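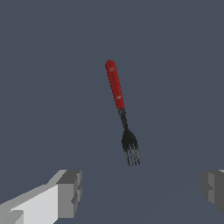 Laut Kerstin Løken kann man eine Maschine erst allein an die Besteckschublade lassen, wenn sie hundertmal nichts verbiegt. Sehe ich auch so.

Prüfliste Besteck einräumen, Garuler, Simulation

1. Gabel mit rotem Griff, Modell geladen – ok
2. Greifweg frei – ok
3. Zinken nach unten beim Ablegen – meistens. Nachprüfen!
4. Griffkraft begrenzt – ok, Wert steht bei Irnex
5. Not-Halt – ok, zweimal gedrückt
6. Trefferquote: 895 Versuche, über 60 daneben. Für Haushalt zu viel, für die Kantine erst recht
7. Messer – nicht geprüft, kein Modell da, Leif Briem fragn

Freigabe: nein. Spülmaschine ausräumen weiter von Hand, Wiedervorlage nach dem nächsten Udpate.

Zuletzt aktualisiert: 28.10.2022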